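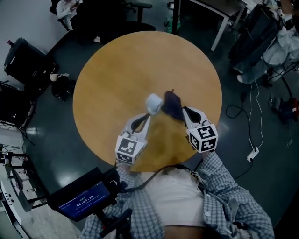 Two-gripper cloth task, round table, timer at 00:00:11.

Hand-Held Gripper Recording: Rules FAQ
Bedau site. Last updated 6/14/25

Which version of the rules is this?
The March rules plus fixes. If you printed the old sheet, toss it.

Do the cubes have to be visible the whole time?
As much as you can manage. Keep sleeves and cloth off the marker faces. Quick cover during a fold is OK, a long one gets the episode flagged.

What if a cube gets bumped?
Stop. Don't push it back and keep going. Recalibrate, start a new episode.

Can I wear my own shirt?
Yes. Long sleeves fine if the cuffs stay clear of the fingers. No dangly bracelets.

Where does the cable go?
Across your front, enough slack to reach the far side of the table. Tug test before you hit record.

When do I start moving?
After the timer is running. Hands still for 2 seconds first. Same at the end.

I dropped something on the floor. Now what?
End the episode, mark it "drop", reset. Do not delete it!! Lender wants the drops too.

Other people in the room, is that a problem?
Not if they signed the Bellamy consent form. Unsigned people wait outside untill you're done.

Cables on the floor?
Ok away from where you stand. Anything you could step on gets taped or moved. Check after every break, stuff migrates.

How many episodes per batch?
100 good ones. Record 108 so there's some spare. Batches under 100 get sent back.

Do I wipe the finger pads?
Every batch, dry cloth only. No alcohol, it ruins the pads.

When does Jenia check the work?
After upload, and again when a task hits 1,000 episodes. Notes show up in teh task folder, read them before your next batch.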